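Wetance Two-Step Acrylic Riser: Review After a Season on the Snack Counter

By Yutong Duan

I run the snack counter in a small shared building on Grirkton Street, and for most of last year the drinks sat in a plastic crate at the back. You could see the caps and nothing else. In May I replaced the crate with a clear acrylic riser from Wetance, and later bought one of their larger stepped displays for packets. This review is mainly about the riser, with some notes on the other trays and baskets that share the table with it.

What you get

The riser comes flat in a box with two shelves, two side panels, a strip of spare bumpers and a cloth. The panels slot together without tools. Mine took 8 minutes, most of it spent peeling off the protective film. Peel from a corner and pull slowly or it tears into strips. One side panel had a short scratch near the bottom edge. I turned it to the inside and left it.

I paid 99 for it. The version with the printed header card costs more and I don't see the use of it on a counter this size.

In use

It takes six of the red glass bottles, three on the back shelf and three on the front step. The back row stands high enough that the labels aren't hidden behind the front row, which was the main thing I wanted. The labels are small and white, so in the old crate people had to lift a bottle out to read it.

Glass is heavier than the cans I used to sell, and I expected the upper shelf to bow. So far it hasn't. The shelf does flex a little if you press on the middle with your thumb, and I wouldn't put anything larger up there.

The riser lives at the back edge of the table. I tried it at the front for a while and people reached over it to get to the packets, so it went back. The wrapped snack bags are in a white rectangular tray with a patterned rim, and the foil containers are stacked in a wicker basket. Layered slices go on a plain beige tray in the middle where there is room to pick them up.
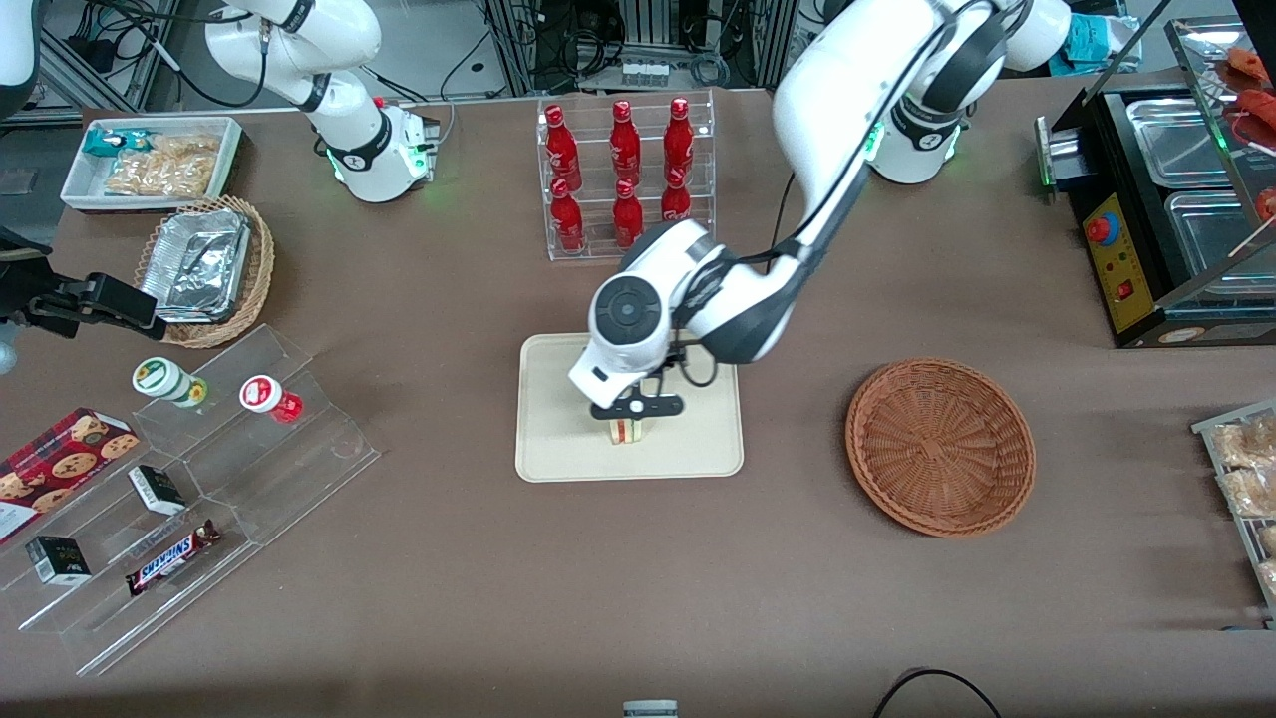
Cleaning

Acrylic shows everything. Fingerprints collect on the front edge of the lower step and dust settles along the joint where the shelf meets the side panel. A damp microfiber cloth and a drop of dish soap will do it. Don't use glass cleaner with ammonia, and don't use paper towels, which leave fine scratches. I used them for the first week and you can see it when the light is low.

The slots are the hard part. Sugar gets in there and a cloth won't reach. I take the riser apart once a month and run a soft toothbrush down each slot, then let the pieces dry standing up.

Wicker is worse, for what it's worth. Crumbs go through the weave and end up on the table, so the basket gets lifted and shaken out every evening.

Compared with the others

I looked at the Vultum wire rack before buying this. It is stronger and it folds, but round bottles lean in the gaps between the wires, and the one I tried left marks on the tabletop. Tang makes a wooden step shelf that looks nicer. It is also deeper and would have taken space I need for the trays.

For a shop with a long counter, Vultum sells a full modular set at 2,799. I can't comment on that beyond saying it is far more than I need.

Complaints

The bumpers fell off two of the four feet within the first month. The spares have held, but I cleaned the feet with rubbing alcohol before sticking them on, so do that from the start.

There is no lip on the front step. A low edge would stop a bottle from being nudged forward. I stuck a thin strip of clear shelf tape along the front - not pretty up close, but it grips.

The box says the riser is good for 1,000 assemblies. I have no way of checking that. The slots are a bit looser than when it was new and the panels still stay put.

Would I buy it again

Yes, for bottles or jars of this size. For packets I would get the stepped display with angled compartments, since bags slide off a flat shelf. If you are ordering both, order them together, as Wetance charges shipping per order and I paid it twice.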